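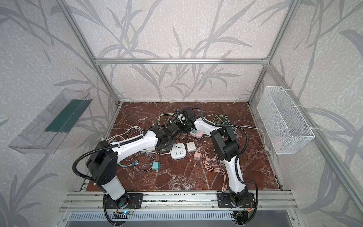

# Semow Charging and Power Set

The Semow set is a shared stock of charging cables, chargers and power strips, supplied by Nornovetti to offices, libraries, training centers and other places where many people bring their own devices. It is delivered with pouches, labels and a record book, so that a site can keep the whole stock in one cupboard and issue parts of it at a desk.

Sites may order the full set or the refill pack. Both are stocked at the Windico depot. Orders placed in December are packed in the first working period of the new year.

## Contents of the set

| Item | Details |
|---|---|
| Charging cables | Mixed connector types, chosen on the order form |
| Wall chargers | Single-port and multi-port |
| Power strips | With on/off switch |
| Mesh pouches | One size, zip closure |
| Hook-and-loop ties | Pack of 50 |
| Write-on labels | Pack of 100, with marker |
| Record book | Ruled for issue and return |
| Fiore storage bin | Lidded, stackable |

The refill pack contains ties, labels and pouches only. Cables, chargers and strips are ordered separately by type. The order form has a line for each connector, and a line left blank will be read as none required.

## Intended use

The set is meant for supervised indoor use at desks, reading tables and meeting rooms. It is suitable for phones, tablets, laptops and small accessories within the rating printed on each charger. It is not meant for outdoor use, kitchens, workshops, or heaters and other appliances that draw a heavy load.

A power strip from the set must be plugged directly into a wall outlet. It must not be plugged into a second strip or into an extension cord. Strips may be laid along the back of a table or fixed beneath it. They should not cross a walkway.

## Sorting the stock

Shared cables return to the desk in whatever order their borrowers bring them, and a day's returns will usually need to be separated before they can be put away. Nornovetti recommends the following procedure. It can be carried out by one person at any clear table of reasonable size.

1. Unplug everything. Nothing on the table should be connected to an outlet during sorting.
2. Lift out the power strips and set them to one side with their cords laid straight.
3. Take out the chargers. Where a cable is plugged into a charger, separate the two at the plug and do not pull on the cord.
4. Free the cables one at a time, beginning with any loose end that lies on top. If a cable resists, leave it and take another.
5. Check each cable along its full length and at both ends.
6. Coil the cable in wide loops, fasten it with one tie and place it in the pouch for its type.
7. Wind each power strip cord loosely and fasten it with two ties. The cord should not be wrapped tightly around the body of the strip.
8. Enter any missing or damaged items in the record book before the bin is closed.

A hard, smooth tabletop is preferred to carpet or fabric. Small adapters are easily lost on a soft surface, and a plain cloth may be laid down if the table has a finish that marks easily. On dark or strongly veined stone patterns, black cables can be difficult to follow by eye; a pale cloth also helps in this case.

The four pouch colors may be assigned as the site wishes. Most sites give one color to each connector family and keep the last for odd items awaiting a decision. The assignment should be written inside the front cover of the record book and should stay the same from year to year.

## Labels

Each charger and each power strip should carry a label on its flat side, clear of the rating text. Cables are labeled near the larger plug. The label should give the site name and a stock number. A label placed over a vent, a switch or a joint in the casing must be moved.

Marker ink needs a short time to dry and will smear if the label is folded at once. Write first, wait, then apply.

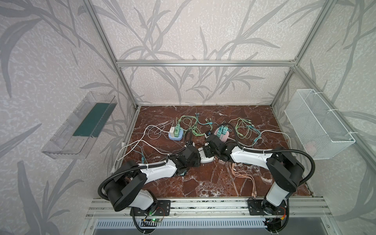 **May staff add their own chargers to the shared bin?**

Personal chargers should be kept apart from the set. A charger that has been added to the bin without a label cannot be traced or checked against the record book, and it may be withdrawn at the next inspection. A site wishing to donate a charger to its own stock may do so by labeling it and entering it as a new item.

## Inspection and withdrawal

The person responsible for the set should inspect the full stock once a month. The inspection is done by eye and by hand, with no tools. Withdraw an item from use if any of the following is found:

- a split, cut or flattened place in the outer covering of a cord
- bare wire at either end
- a bent, loose or blackened pin
- a cracked casing on a charger or strip
- a switch that does not stay in position
- a smell of burning, or a charger that becomes too hot to hold

Withdrawn items are placed in a bag marked OUT and kept outside the bin. They must not be repaired with tape. Nornovetti accepts withdrawn electrical items at the Windico depot for recycling, including items that were not supplied as part of a Semow set. Cords should be left attached.

## Cleaning

Wipe cables and casings with a dry or very slightly damp cloth, and only when disconnected. Do not use spray cleaners. Allow all parts to dry fully before they return to the pouches. The mesh pouches may be washed by hand and hung up. The Fiore bin may be washed with dish soap and warm water once it has been emptied.

## Storage

Keep the bin indoors on a shelf or in a cupboard, away from radiators and direct sun. Power strips go in first and lie flat at the bottom. Chargers are placed on top of them with the plugs facing inward, and the pouches fill the remaining space. Bins may be stacked two high when the lids are fully closed.

Cables should not be left coiled under tension or bent sharply at the plug. Where the stock has grown beyond what one bin can hold, a second bin is preferred to overfilling the first - a lid that has to be forced will press on the plugs beneath it.

## Ordering and supply

Nornovetti holds 3,000 labeled stock numbers for new sites and assigns them in blocks when an order is confirmed. Existing sites continue with their own numbers. Please state the following on the order form:

- full set or refill pack
- connector types needed, with the quantity of each
- number of power strips, and preferred cord length
- name of the person who will keep the record book
- delivery or collection from Windico

Items may be returned in unopened packaging. Opened ties and labels cannot be taken back. If a part is missing on delivery, report it before any items are issued, quoting the number on the packing slip.

Replacement record books are supplied free of charge on return of the completed book. Pages should not be removed, including pages spoiled by error; a single line through the entry is enough.

## Contact

Inquiries about the Semow set, including requests for connector types not shown on the form, should be addressed to Nives Valentini, Equipment Supply, Nornovetti. Collection from the Windico depot is by arrangement, with the counter open from 9:00 a.m. until 4:00 p.m.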